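Skutell Robot Club - Frequently Asked Questions

Who can join?
Any student of the school, from the first year up. You do not need to know programming. Most of us learned it in the club.

When do you meet?
Every Friday in the Fosier room. One meeting takes 90 minutes. Please come on time, the first 15 minutes are for choosing who works with which arm.

Does it cost something?
No. If you come to the Tarkau competition in June, you pay only your own lunch.

How big are the teams?
Each team has 3 students. If you have no team, write to us and we will find one for you.

What is the kitchen task?
It is our main task this year. The arm must open the cabinet door, put the toy food inside and close the door again. A team has 7 tries, and the best one counts. The door is more difficult than the food - many beginners push the whole cabinet and do not move the door.

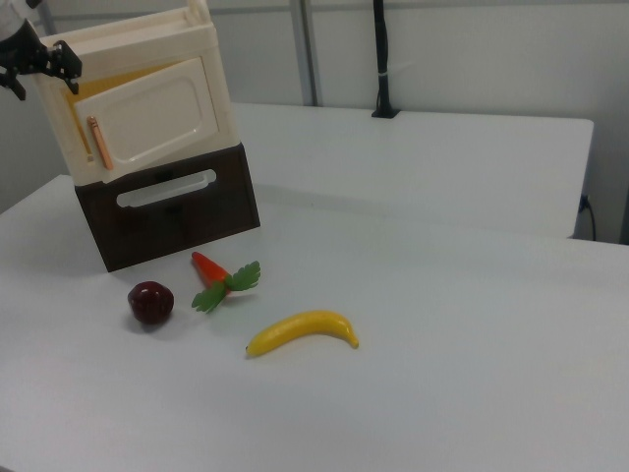

Jong-dae Kwak

The strawberry, the carrot and the banana start on the table in front of the cabinet. You may pick them in any order. The brown drawer under the cabinet is not part of the task for beginners.

Can I practice at home?
The arms stay in the room, but you can write your program at home and bring it on a USB stick.

Who is So?
So is the name of our older arm. It is slow, and new members start with it.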